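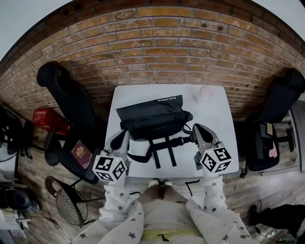 Figure 1. Black bag with its straps out, on the table by the brick wall.

Bag Care and Packing – Notes for Session 2
July 20, 2019 – Chaltu Teshome
Reading time: 2 min

Last session we dealt with hard cases. These notes cover soft bags: shoulder bags, daypacks and anything else with webbing straps. Bring one of your own that you use often, full if possible.

Before packing

Clear a table larger than the bag. Lay the bag down with the straps pulled free so you can follow each one from the stitching to the end. Most wear on a soft bag is at the strap anchors, and a twisted strap is easy to miss once the bag is full.

Check in this order:
1. Strap anchors. Pull each one firmly and look for stretched stitches.
2. Buckles. Close and open each one. A cracked prong should be replaced, not glued.
3. Zippers. Run the slider the full length, both ways.
4. Seams and piping, inside and out.
5. Lining. Turn it out if it will come.

Travel papers come out of the bag before any of this starts. Put your passport on a chair or shelf where you can see it and leave it there until the bag is closed again.
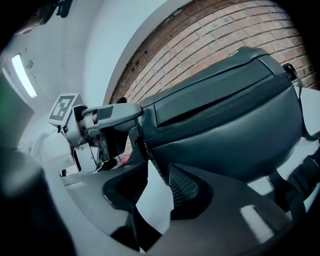 Outside pockets are the next thing to look at. A long zippered pocket across the face of a bag is handy, but whatever goes in it pushes against the main compartment. Pack the main compartment first and the face pocket last. Flat items only – a notebook, a folded map, tickets. If the zipper strains, take something out.

Lift a packed bag by its top handle with one hand and support the bottom with the other. The handle is meant for short lifts and for hanging on a hook. Carrying a full load by it will loosen the seam in time, and that seam is awkward to mend at home.

Loose strap ends should be rolled and held with a band or a bit of hook-and-loop tape. Don't cut them. Henok Assefa trimmed his to neaten them up, and then had nothing left to let out when he wore the bag over a winter coat in January.

Cleaning

Empty the bag and shake it out. Brush grit from the zipper teeth with an old toothbrush. Wipe the outside with lukewarm water and a little dish soap, then again with plain water. Lighter colours show tide marks, so wipe the whole panel and not just the spot. Hang it open in the shade. Do not use the dryer.

For next session

Weigh your bag empty and packed, in grams, and write both down. List any item over 200 grams and say where in the bag it goes. Magnus Buchanan has the kitchen scale if you need to borrow one.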